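Mai, 5 h 40

Réveil avant l'alarme. La chaudière a encore démarré seule à 4 h, cycle court, moins de trois minutes, puis arrêt. C'est la troisième nuit que je note ce comportement. J'ai relevé la pression au manomètre avant le café : 1,1 bar à froid. Elle était à 1,4 au début de la semaine. Il y a donc une perte, lente, et je n'ai trouvé aucune trace au sol.

Je reprends ce cahier là où je l'avais laissé, au chapitre du circuit de chauffage, que je voulais terminer avant l'été. L'installation date de l'ancien propriétaire. Chaudière gaz Trison, vase d'expansion de 18 litres, circulateur Plorum à trois vitesses, réglé sur la deuxième. Huit radiateurs en fonte à l'étage, un collecteur en cuivre au sous-sol avec des piquages faits à des époques différentes, ce qui se voit aux brasures. Aucun schéma. J'ai commencé à en dresser un sur papier millimétré, au crayon, et j'en suis à la deuxième feuille.

7 h 15

Contrôle du vase d'expansion. Procédure : isoler la chaudière, faire tomber la pression côté eau par le robinet de vidange, mesurer la pression d'air à la valve avec le manomètre à pneus. Résultat : 0,4 bar. Il en faudrait 1,0 pour la hauteur statique de la maison. J'ai appuyé brièvement sur l'obus de la valve. De l'air, pas d'eau. La membrane tient donc encore, ou du moins elle n'est pas percée au point de laisser passer l'eau.

Regonflé à la pompe à pied jusqu'à 1,0. Il a fallu 14 minutes, la pompe fuit au raccord. Remise en eau, montée à 1,4 bar à froid. Purge des radiateurs dans l'ordre, en partant du plus bas. Celui du palier a craché longtemps, une eau noire et de l'air par à-coups. Les autres presque rien. Rajouté de l'eau une seconde fois pour revenir à 1,4.

Un vase sous-gonflé explique les variations de pression en chauffe, et le passage par la soupape quand l'eau se dilate. Il n'explique pas la baisse à froid si la soupape est étanche. J'ai posé un gobelet gradué sous l'évacuation de la soupape. Lecture ce soir.

9 h 30

Facture d'eau arrivée avec le courrier. Consommation normale. Une fuite de chauffage de cette taille ne se verrait de toute façon pas au compteur général, la quantité est trop faible.

J'ai ressorti le tableau des consommations de gaz que je tiens depuis l'installation du compteur neuf. Les relevés d'hiver sont cohérents avec les degrés-jours, sauf février, trop élevé. J'avais attribué l'écart aux fenêtres du grenier. Je penche maintenant pour les cycles courts : le brûleur démarre, atteint sa consigne en deux minutes parce que les vannes sont presque toutes fermées, s'arrête, recommence. Le rendement est mauvais dans ce régime. Il faudrait un différentiel plus large au thermostat, ou une temporisation anti-court-cycle. La notice Trison mentionne un cavalier sur la carte, position B, sans dire ce qu'il fait. J'ai écrit au service technique le mois dernier. Pas de réponse.

11 h 00

Sous-sol. Inspection du collecteur à la lampe, raccord par raccord, avec un mouchoir en papier. Technique élémentaire mais fiable : on essuie, on attend, on essuie encore. Dépôt vert-de-gris sur la troisième dérivation, côté retour. Dépôt blanc, plus ancien, sous le robinet d'équilibrage. Le papier est resté sec sur les deux. Il est possible que la fuite n'apparaisse qu'à froid, quand le métal se rétracte, et que l'eau s'évapore dès que le tube chauffe. C'est le cas le plus pénible à localiser.

J'ai marqué les deux points au feutre et noué une bande de papier absorbant autour de chacun. Si l'une des bandes porte une auréole demain à 5 h, j'aurai ma réponse.

Profité d'être en bas pour mesurer les diamètres qui manquaient au schéma. Le départ principal est en 26/28, réduit en 20/22 après le té, puis en 14/16 vers les deux chambres du nord. Le radiateur du bout est alimenté en 12/14 sur une longueur que j'estime excessive. Cela suffit à expliquer qu'il reste tiède. Aucun réglage de circulateur ne corrigera ça proprement. On peut compenser en bridant les autres aux tés de réglage, au prix d'une heure de tâtonnements par radiateur.

13 h 30

Déjeuné debout. Repris la question de l'isolant des tubes. Le tronçon qui traverse le garage est nu. J'avais acheté des manchons Esley en mousse, épaisseur 13 mm, qui ne conviennent pas au diamètre du départ : ils bâillent à la fente. J'ai essayé avec du ruban aluminium. Tenue médiocre, l'adhésif n'accroche pas sur le cuivre oxydé. Il faut poncer légèrement, dégraisser à l'alcool, attendre, puis poser. J'ai traité un mètre de cette façon pour comparer.

Calcul de la perte linéique sur le tronçon nu, tube de 28, eau à 60 °C, garage à 10 °C : je trouve environ 100 W pour la longueur exposée. À multiplier par les heures de marche. Ce n'est pas négligeable sur une saison, et le garage n'a aucun besoin d'être chauffé.

15 h 45
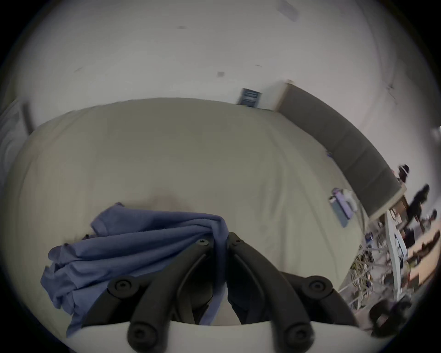 Reste la question du linge, qui relève du même bilan thermique même si je l'ai longtemps traitée à part. Sécher à l'intérieur revient à demander au chauffage de vaporiser l'eau, puis à la ventilation de l'évacuer, avec la chaleur qu'elle emporte. Un vêtement en tissu bleu comme celui-là, tenu en l'air par une pince noire à deux doigts au-dessus d'une grande surface recouverte d'un tissu lisse beige olive, pèse peu à l'unité ; c'est la charge complète qu'il faut compter. Après un essorage ordinaire, il reste à peu près la moitié du poids sec en eau, donc deux litres et demi pour une machine de 5 kg. Chaleur latente : 0,68 kWh par litre, soit 1,7 kWh par lessive, hors pertes. À deux lessives par semaine, la dépense se lit dans mon tableau de gaz si l'on sait où regarder.

J'ai donc déplacé l'étendoir dans la buanderie, porte fermée, fenêtre en position d'aération, radiateur au minimum. L'hygromètre Vishwakarma indiquait 71 % une heure après l'étendage, contre 58 % dans le couloir. La porte fait son travail. À refaire par temps humide, quand l'air extérieur sera moins favorable.

Deux remarques de méthode. L'hygromètre dérive : je l'ai étalonné au sel en avril et il lisait quatre points trop haut. Les valeurs ci-dessus sont brutes, non corrigées. Et le couloir reçoit l'air de la cuisine, ce qui fausse la référence quand une casserole est sur le feu. La prochaine série se fera avec la chambre nord comme témoin.

18 h 20

Pression : 1,4 bar à froid, chaudière arrêtée depuis midi. Inchangée. Gobelet sous la soupape : sec.

Remis en chauffe pour observer la montée. 1,4 au départ, 1,6 à 50 °C, 1,7 à 60 °C. Courbe correcte pour un vase de ce volume. Avant le regonflage, j'étais à 2,6 à la même température, trop près du tarage de la soupape. Celle-ci a sans doute lâché un peu d'eau à chaque pointe, dans une évacuation raccordée en dur que je n'avais pas pensé à ouvrir avant aujourd'hui. L'hypothèse de la soupape reprend donc l'avantage sur celle du collecteur. Je laisse quand même les bandes de papier en place.

Circulateur : léger sifflement en vitesse deux, absent en vitesse un. Air résiduel probable. Nouvelle purge du palier, quelques secondes de bulles, puis eau claire.

21 h 50

Mis le schéma au propre jusqu'au té principal. J'ai adopté le trait plein pour le départ, le tireté pour le retour, et reporté les diamètres en mm à côté de chaque tronçon. Le piquage de la salle de bains ne correspond pas à ce que j'avais dessiné en mars : il part du retour de la chambre et non du collecteur. Gommé, repris. Il me manque le passage sous le plancher du palier, que je ne pourrai pas vérifier sans lever deux lames.

À faire :
Lecture des bandes à 5 h.
Pression à froid, même heure.
Acheter un obus de valve neuf et un joint pour la pompe.
Manchons de 28, épaisseur 19 si disponible.
Relancer Trison au sujet du cavalier B.
Étalonner de nouveau l'hygromètre, sel fin, boîte fermée, douze heures.

Thermostat laissé à 17 pour la nuit. Chaudière en marche, 1,5 bar à 22 h.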